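Notes pour l'exposé, partie 2 : entretien de la pince portable
Tudor Jitaru, atelier Rarusham

Dire bonjour, remercier Tamara Sandu pour l'invitation. Parler lentement.

Je commence par les patins, car c'est la pièce qui s'use le plus. Chez nous, on les contrôle toutes les 200 prises et on les change par 2, jamais un seul.

Ensuite les vis des doigts. On les serre à la main, pince ouverte, puis on ferme 4 fois à vide. Si un doigt arrive avant l'autre, on refait le réglage du zéro.

(Montrer la photo, attendre un peu.)
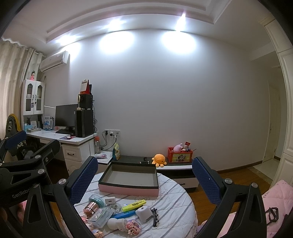
Pince ouverte devant la table ronde : patins bleus texturés, vis argentées.

Question à poser à la salle : qui note ses réglages dans un cahier ? Après, passer la parole à Angeliki Michailidis pour les câbles.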